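Stop planting whips and walking away. That's the whole argument really, but I've got a cup of tea and half an hour so here goes.

Every May I go past the field behind Usach Lane and every May it's the same. Rows of plastic tubes, most leaning, some flat. 500 hawthorn, rowan and field maple went in there two winters ago with a lot of photos and a lot of mud. Go and look in the tubes now. Grass, mostly. A dead stick. The odd rowan doing its best.

I don't blame the people who planted them. Lovely morning out, I was one of them. I blame the way we count. The parish newsletter had a figure for the whole district – 3739 trees planted – in big green type. Planted. Nothing on how many are alive. You'd never judge a school by how many kids walked in on the first morning.

Melati Rahman has been saying this for years, louder than me. She looks after the hedge at Gruron Farm and she put in 30 trees. Thirty! People laughed a bit. But she mulched every one, went round with a watering can through that awful dry spell, pulled the bindweed off by hand, and last time I walked it I couldn't find a gap. Hazel up past my shoulder. Bullfinches in it. 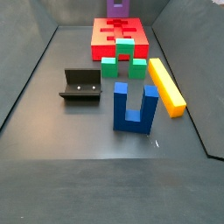
And the water thing matters more than anyone wants to admit. A young tree hasn't got the roots to go looking. First 2 summers, it needs you. After that, much less. Two summers isn't a lot to ask, but it never gets a line in the budget becuase watering doesn't make a good poster.

Same with the tubes. Sperling Wood still has old ones wrapped round trunks as thick as my leg, plastic splitting and going into the soil in bits. Somebody paid for those to go on. No money for taking them off, apparently.

So what would I do? Plant fewer. Far fewer if need be. Local stock, small, in the right place – not alder on a dry bank, which I have seen. Hold back half the money for aftercare and don't let anyone touch it. Put names against rows, so each stretch has a person who goes and looks. And where there's a decent old hedge or wood next door, try fencing the deer out and leaving it alone. Jays plant oaks for free and they're better at it then we are.

The Hesteo scheme opens for bids again soon and I'm told it'll be scored on number of trees, same as before. I've written in. You could too, it took me ten minutes.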